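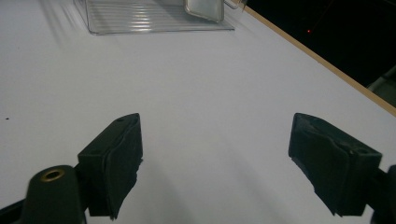
Page last changed: December, 16:40

**To:** pallura-users
**Subject:** Re: [pallura-users] Clear parts and hand-held gripper data

On the Pallura list, someone at Vasiliu wrote:

> We trained on your tray set and the policy does fine on opaque parts. On the clear tray it closes too early. Is that the wrist view, or do we just need more demonstrations?

Mostly the wrist view, as far as we can tell. We have 219 demonstrations in the set now, and adding the last batch barely moved the result on the clear tray. What helped was changing what the policy sees.

Two things we tried:

- Wrist views only, one from each gripper. The tray's ribs show up as bright lines when the light catches them, and the policy seems to follow those lines instead of the rim.
- Wrist views plus the head view. The long outline of the tray against the white table is much easier to pick up from there, and early closing dropped a lot.

The second setup is the one in the Presura branch. We ran it with 3 seeds and the order of the results didn't change. I'd still call it a small test — one table, one tray.

The silver phone-shaped piece stays on the table next to the tray in both setups. Both hands hold a gripper, and the left one works nearest the tray.
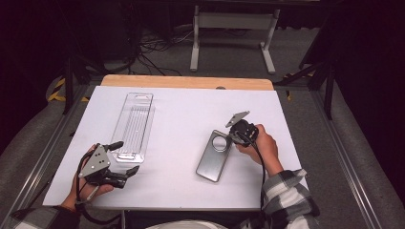 ## What to change on your side

Pull the Presura branch and turn on the head stream in the Jotus config. Keep the crop wide enough to hold the whole tray, both ends. Retrain from scratch; fine-tuning the old wrist-only weights gave us worse numbers than either setup.

If it still closes early after that, send the logs to the list and I'll compare them with ours.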